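Sunday, October 2, 2022

Sorting day again. I meant to start with the small stuff and ended up going straight for the cloth pile, so the small stuff can wait. Coffee first, then gloves off, because I can't feel fabric weight through them and I sort by weight more than by color (Anca Sima sorts by color, and we've agreed to disagree until December).

The Brudstead sacks came in at 843 for the lot number, same as the label on the shelf, so at least that part of the paperwork matches. I've written it on the sheet and also on the back of my hand, which is where it will be when I need it.

I'm using the flowered sheeting as the ground for this batch. Anca wanted the plain gray one, and she has a point about whites and creams being hard to pick out on an off-white print, but the plain one still has the Gurko glue patch in the corner and I'm not working around that again. The flowers grew on me anyway! Big orange blossoms, gray leaves, very much somebody's guest room.

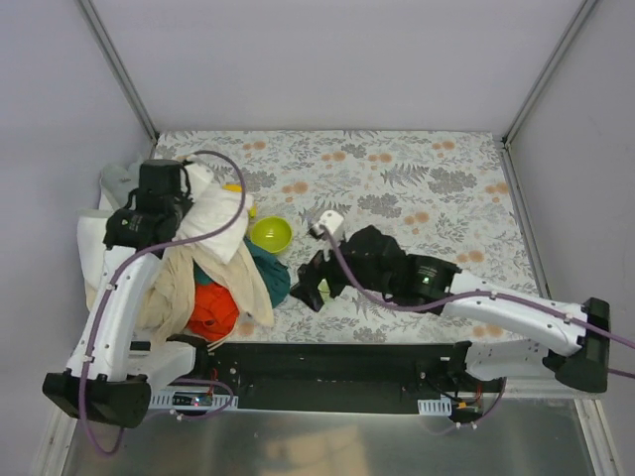
Things I want to remember about piles, in no order. A pile wants to be taken from the top, and I always want to take it from the side, where the nice color is sticking out. Pull from the side and everything comes along with it. The beige is the worst for this - it's long, it gets under the others, and you think you have one end when you have the middle. The thin cord is its own problem. I've put a note on the sheet to find out which piece it belongs to before anything goes in a bag, since last time I bagged a cord by itself and had to go through three bags to give it back.

Whites: I'm keeping bright white and the pale gray separate from now on. They look the same under the old lamp and not at all the same by the window. Kodikara's list only has one line for "white/light", so I drew a second line in pencil. If someone wants to argue, the pencil is in the drawer.

The teal is going with the darks. Yes, I know, it's green if you ask Anca. Darks.

Then the orange. I'd had it down on the sheet as a plain cloth, going by color and nothing else, and I've changed that to "check, maybe garment". There's stitching in it and a puckered, ribbed band that looks a lot like a cuff or a hem. If it is a garment it goes to the Plosley box and gets folded their way (sleeves in first, then thirds), and if it isn't it goes with the rags. I left the line open.
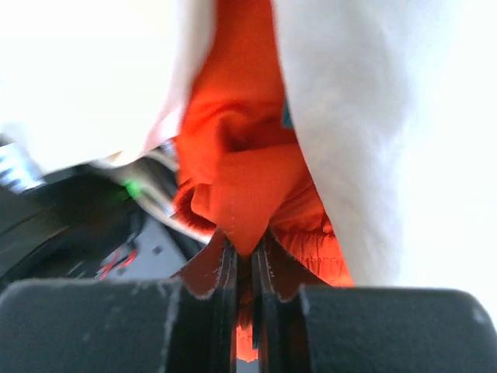
Orange piece between the whites, ribbed band at lower right.

Still to do:
- wash the Gurko patch out of the gray sheeting, or give up and cut it off
- new bags, the 50 pack, we are nearly out (the 300 box is cheaper per bag but there's nowhere to put it)
- ask Anca where shelf tag 63 went
- second pencil line on the master copy of the list too
- small stuff, Monday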